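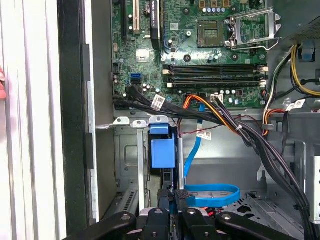
Wednesday, September — can it build (and unbuild) a PC yet?

Last updated: Wednesday, 16:40

Right, memory day! Elspeth Niven wanted the RAM job tried on the Gallwood tower before anyone spends more time on the Skomstead one, and I lost the argument, so Gallwood it is. All four memory slots are empty and the CPU socket is empty too with its bracket standing open, so step one is just "put a stick in a slot". Easy for me. For the gripper it's a proper squeeze, what with that thick run of black cables along the edge of the board and the blue SATA lead looping about right where the fingers want to go.

Things I want written down before I forget:

- Approach from below, slowly. Speed setting 500 felt silly in there, so I dropped it.
- Six goes at a slot with the Zirkitine planner, 2 seated properly. The other four went in at one end and stuck up at the other (I'd have felt that with my thumbs straight away).
- Cables are still the worst bit. It plans round them as if they were solid, then one moves and the plan's rubbish.
- Keep well clear of those socket contacts!! Put a no-go box round the whole socket. Saved as run 933.

So is it ready for the repair bench? I'd say no, not for a whole machine. One stick in a tidy case, maybe by Christmas. Arboleda's laundry folding looks miles ahead, but then a towel doesn't mind being shoved — and I'd still rather do my own towels.

Next: same job, cables tied back. Elspeth to find the Velcro.

We use cookies to improve your visit. Accept / Manage settings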